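Akar Institute, Stirnovbridge
Workplace Organization 2: Handout for Unit 18
Instructor: Mihret Ayele

Clearing a Shared Table

Read this before the practical. Last February half the group read it afterward, and it showed.

A shared table belongs to everyone, so things left on it tend to belong to no one. Krešimir Vlachou's old course notes call this "drift." I call it Tuesday's lunch, but his word is the one on the test.

Terms you need

Resident item: lives on the table and has a reason to.
Visitor: came with a person and should leave with that person.
Orphan: a visitor whose person denies everything.

Procedure

Work from one short end to the other. Pick up each item once and decide. Putting it down six inches to the left is not a decision, though it remains the most popular one in room 635.

Bags come first. A big plastic bag takes up far more table than its contents deserve, and people will politely work around it for weeks.
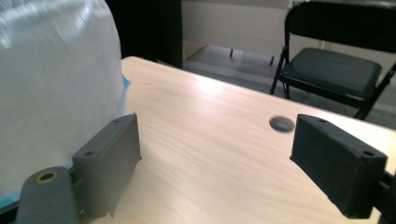 Open the bag, sort what is inside, and fold it flat if it's staying. Keep cable holes clear; they are not for pens, gum or receipts. Wipe last, and look at the surface from a low angle, where the glare shows the smears you missed.

Chairs go back under the table or get folded.

For next time: bring two orphans from home, with labels. Dragica Leka's group goes first.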